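4. 복도형 평면에서의 보행 소음 전달과 문의 배치

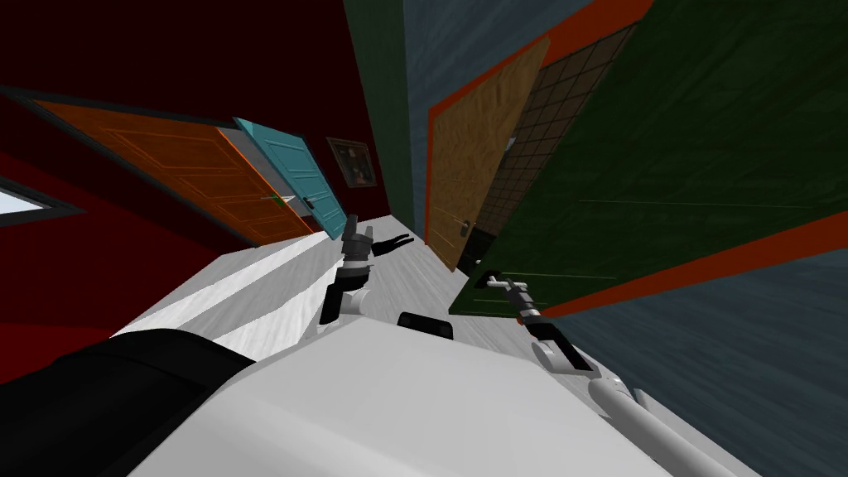 멘디스덴(Mendisden), 1월 25일 목요일

그림 4. 양팔 로봇과 문이 늘어선 좁은 복도(컴퓨터 렌더링).

4.1 조사 대상

본 절은 중복도형 공동주택에서 복도의 보행음이 세대 안으로 전달되는 정도를 다룬다. 조사 대상은 멘디스덴 지구의 임대주택 단지이며, 전체 세대수는 2,285세대이다. 단지는 11개 동으로 구성되고, 모든 동이 같은 표준 평면을 따른다. 복도 양쪽에 세대 현관이 놓이고 복도 끝에 계단실이 붙는 형식이다. 준공 이후 평면이 변경된 동은 없으나, 현관문은 동에 따라 교체 시기가 다르다.

기존 연구는 주로 바닥 슬래브를 통한 충격음을 다루어 왔다. 복도에서 발생한 소리가 현관문과 문틈을 거쳐 실내로 들어오는 경로는 상대적으로 자료가 적다. 거주자 민원 기록을 보면 위층 소음 다음으로 많은 항목이 복도의 발소리와 문 닫는 소리였고, 특히 계단실에 가까운 세대에서 민원이 집중되었다. 이 점이 본 조사의 출발점이 되었다.

4.2 측정 방법

측정은 7월에 다섯 개 동에서 실시하였다. 음원은 복도 중심선 위에 두었고, 수음점은 현관 안쪽과 침실 중앙에 각각 설치하였다. 창문은 모두 닫고 냉방기와 환기 설비는 정지시켰다. 배경소음이 높게 나타난 구간은 분석에서 제외하고 같은 조건에서 다시 측정하였다. 비교의 기준 주파수는 1,000Hz로 하였으며, 저음역의 결과는 부록에 따로 실었다.

현관문은 세 종류로 나누었다. 첫째는 준공 당시의 문이고, 둘째는 문틀 둘레에 세풸레(Seppälä) 기밀재를 덧댄 문이다. 셋째는 페산스(Fesance) 문짝으로 전면 교체한 문이다. 문 하부의 틈은 세대마다 차이가 있어 측정 전에 틈새 게이지로 확인하고 기록하였다. 문턱이 마모된 세대는 별도로 표시하였다.

4.3 결과

문의 종류보다 하부 틈의 크기가 실내 음압레벨에 더 뚜렷한 영향을 주었다. 문짝을 교체한 세대라도 하부 틈이 그대로 남은 경우에는 준공 당시의 문과 차이가 작았다. 반면 기밀재를 덧댄 세대에서는 문짝이 오래된 것이어도 현관 안쪽의 음압레벨이 낮아졌다. 침실에서는 이 차이가 줄어들었고, 중문이 설치된 세대에서는 거의 구별되지 않았다.

문의 위치도 영향을 주었다. 마주 보는 현관이 정면으로 대응하는 구간은 서로 어긋나게 배치된 구간보다 소리가 오래 남았다. 복도 천장에 흡음재가 시공된 동에서는 이러한 경향이 약하게 나타났다. 계단실에 인접한 세대는 방화문이 닫히는 소리의 영향이 커서 보행음만 따로 비교하기 어려웠다. 해당 세대의 값은 평균에 넣지 않았다.

4.4 논의

프리두무스(Pridumus) 개수 지침은 현관문의 차음 성능을 문짝 단위로 규정하고 있다. 이번 결과에 따르면 현장에서는 문틀과 문턱을 포함한 설치 상태를 함께 점검할 필요가 있다. 하부 틈을 막는 공사는 문짝 교체에 비해 공사 시간이 짧아 거주 중인 세대에도 적용하기 쉽다. 다만 기밀성이 높아지면 복도를 통한 급기가 줄어들 수 있으므로 세대 환기량을 다시 확인해야 한다.

측정이 여름에 한정되어 겨울철 문틀 수축에 따른 변화는 반영되지 않았다. 또한 모든 동의 복도 폭이 같아 폭의 영향은 검토하지 못하였다. 복도 폭이 다른 단지와의 비교는 5절에서 문헌 자료를 이용하여 다룬다.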